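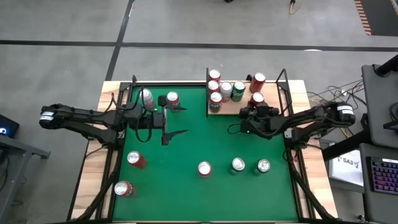

Re: Cans on the raised shelf

From: Lindiwe Shabalala
To: mwakalinga-list
Date: December 30, 2018

Ntombi Kekana wrote:
> Seven cans on or near the shelf is too many for a platform
> that small. One at the back right is leaning already. Do we
> reduce the number or fit a wider board?

Keep the board. Stock code 506 is the only wooden shelf that Petow still supplies, and 607 is deeper but will not clear the rear post. I would put four cans up top, upright, and leave the rest on the green mat.

Cans lying on their sides near the front left corner should go further in, as the mat stops at the black frame. Mixed colours are fine. Please note the layout in the Rivdale sheet before changing it; the November entry is out of date.

Lindiwe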